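Print this page | E-mail this page

Section 7. Making yogurt with the Sorkano yogurt maker

Read this section to the end before you make your first batch. The yogurt needs most of one night, and it is not good to find out in the middle that the jars are too warm or that the starter is still frozen.

What you need

- 900 ml of whole milk, cow or goat
- 2 tablespoons of plain yogurt with live cultures, or one packet of Amini dry starter
- A pot with a thick bottom
- A kitchen thermometer
- The jars and lids from the box

Preparing the jars

1. Wash the jars and lids with hot water and dish soap. Rinse them well, because soap that stays in the jar can stop the cultures.
2. Put the jars upside down on a clean towel and let them dry in the air.
3. Check the rim of every jar with your finger. Do not use a jar with a chip or a crack.

CAUTION: Do not pour boiling water into a cold jar. The glass can break.

Where to keep the yogurt maker

The yogurt maker must stand on a flat and dry surface during the whole process. Please do not move it while it works, even a short distance. When the cultures are disturbed, the yogurt becomes thin and the whey comes to the top. Between batches, store the base and the jars in a closed cabinet with the lids off, so that no smell collects inside.

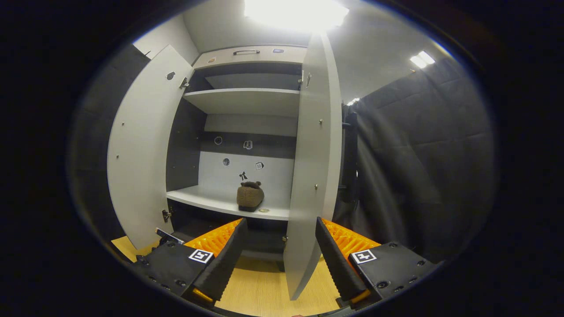

Cabinet with shelf, doors open.

Wind the cord loosely before you put the base away. Do not wind it around the heating plate.

Heating and cooling the milk

4. Pour the milk into the pot and heat it slowly to 185°F. Stir often, also at the corners of the pot.
5. Take the pot off the heat and let the milk cool to 110°F. If a skin forms, remove it with a spoon.
6. Put a few spoons of the cooled milk in a cup and mix the yogurt or the dry starter into it. When there are no lumps, return it to the pot and stir gently.

NOTE: If the milk is hotter than 115°F, the cultures can die. Wait some more minutes and measure again.

Starting the batch

7. Fill the jars up to the line and place them in the base without lids.
8. Put on the large cover. Plug in the base and press START.
9. Set the time with the + button. For mild yogurt choose seven hours. For a more sour taste you can choose longer.
10. When you hear the signal, unplug the base. Close the jars with their lids and put them in the refrigerator for at least four hours.

The yogurt will become thicker when it is cold. Do not judge it while it is still warm.

For a vanilla batch, add the sugar in step 4 and the vanilla extract in step 5. Fresh fruit should be added only when you serve. The acid and the water in the fruit can spoil the texture.

If the yogurt is too thin

Check first the date on your starter. If you take starter from your own yogurt, begin with a new one after several batches. For questions about dry starter, see Section 8 or write to Yaryna Koval at the Sorkano help desk.

Text revised 07/05/2026

Print this page | E-mail this page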